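Saturday, October 6, 2018

So I finally made it to the Brerberg open day! Anil Bangera, who runs the folding floor, took our group around, and he talks fast (in a good way). They handle returned clothes for online shops, more than 900 pieces on a normal day, and until April every one of them was picked up, shaken out and folded by hand.

What I wanted to know was how the staff feel about it all. I got chatting with a woman who used to fold all through her shift, and now she does inspections and mending and looks after two of the arms. Her wrists are better, she told me, but she misses the talk at the long table, and learning the new screens at 58 was no picnic. One of her coworkers moved over to Sellstead instead of retraining. Anil didn't dodge that when I asked, which I liked.

Knitwear was my favorite part, and I could have stayed there all afternoon. Shirts are fairly easy, Anil says, but anything thick and stretchy still gets a person standing by. I loved the red-orange sweater with the chunky knit, all scrunched up between the two gray fingers – I'd have that one in my own closet tomorrow!
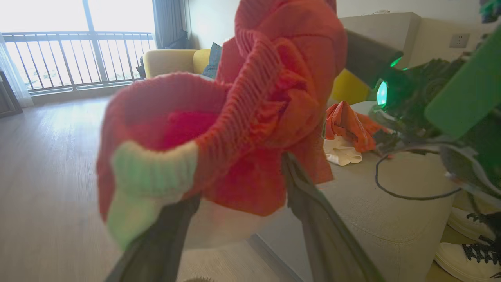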